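Trastora
Call for participants: does wearing the rig teach the robot anything?

We are looking for 16 people to spend time with us in Wanham this March, picking things up and putting them down again while wearing a harness and holding a gripper in each hand. No experience of robots is needed. Some doubt about them would be welcome.

You may have read claims that a robot can learn household work from people who do the work with hand-held grippers. The idea is that you skip the robot during recording, gather a great deal of material cheaply, and train on it afterwards. We have read those claims too, and we have made a few ourselves. Our last round gave us 664 recordings, and the policy trained on them did well on the tasks we had practised and badly on nearly everything else. We could not tell whether the method was at fault or whether we had simply recorded the same few people doing things the same way. 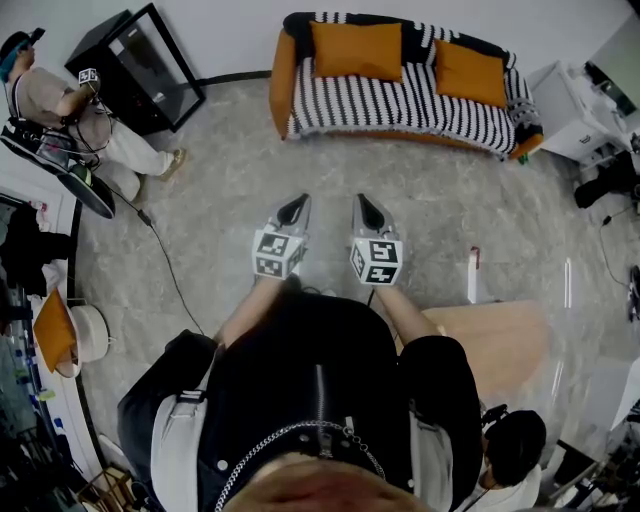 Hand-held grippers with marker cubes, in use in a furnished room.

The Wostska study is meant to settle that, or at least to make it harder for us to fool ourselves. Half of the participants will get our full instructions. The other half will get almost none. If the instructed group's recordings turn out no better for training, we will say so in the write-up, and our manual can go in the bin.

What you would do

You would come to the Tkachuk building for two sessions on different days. Each has 10 short tasks, such as folding a cloth, moving cushions or clearing a shelf, with a 15 minute break halfway. You will be asked to repeat some of them more often than seems sensible. Afterwards we will ask what annoyed you, and we want a proper answer.

Who can take part

Adults of any age who can stand and reach forward comfortably. Left-handers are badly under-represented in our earlier recordings, so please do apply. If you have worked on a similar project elsewhere, we can't use you this time.

Pay and data

You will be paid for both sessions, including the breaks, and travel within Wanham is covered. Payment does not depend on how well you do. Recordings may show your hands, clothes and hair. You can withdraw them until training starts; after that we can delete the files but cannot promise to remove their effect on a trained model.

To apply, use the form on the Trastora website and mark it "Wostska". We reply to applications every Tuesday.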